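Energy storage, handout 5 – lead-acid cells, charging and sulphation
Kai-wen Cheung, October

Read before the practical. Bring a calculator, and the sheet from last time if you still have it.

Today: what happens inside the cell on discharge, why a battery left flat goes bad, how to read a charging curve. Inverters are NOT in this one, they come later.

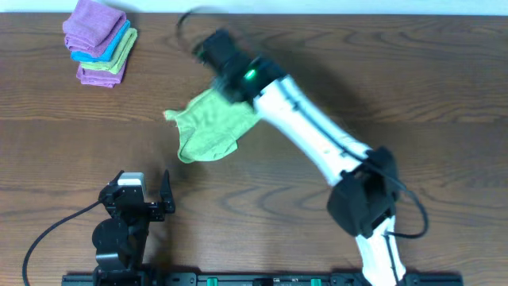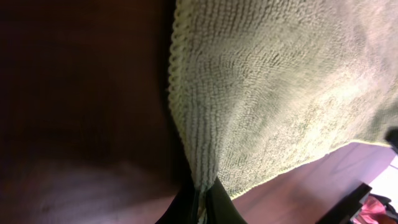 Microfibre towels: folded stack (first photo), the green up close (second).

1. The cell
Positive plate lead dioxide, negative plate spongy lead, electrolyte dilute sulphuric acid. Nominal 2 V per cell, so six in series for a 12 V battery. On discharge both plates turn to lead sulphate and the acid gets weaker. That is why a hydrometer works on flooded types – density tells you state of charge. No use on sealed ones, you can't get at the acid.

2. Sulphation
Fresh sulphate is fine crystals, goes back easily on charge. Leave it flat for weeks and the crystals grow, get hard, stop taking part. Capacity drops, internal resistance goes up. Some comes back with a long slow charge. Usually not all.

3. Charging, three stages
Bulk – constant current, voltage climbs.
Absorption – constant voltage, current tails off. Most people cut this short!
Float – lower voltage, just makes up for self-discharge.
Plot current against time and mark where each stage starts. Lots of you last year labelled absorbtion as float, look at the voltage as well.

4. Worked bit
Wastley battery, rated 80 Ah. Measured on the Brastamer tester at the same discharge rate: 67 Ah.
67 / 80 = 0.84, so 84% of rated.
Now do the same for the Quezada one. Its label is worn, rating is on the bench sheet. Show units.

5. Temperature
Cold = slower reaction, less usable capacity. Warm = more capacity but quicker corrosion of the grids. Charge voltage should come down as temperture goes up. The Wulance charger does this by itself if the probe is plugged in, so check the probe.

6. Safety
Goggles on for flooded cells. Hydrogen comes off near the end of charge, windows open, no sparks. Rings and watches off. Negative lead off first, back on last.

For next time: textbook p. 581, first two questions only. Write-ups in the tray outside my office by 4 pm.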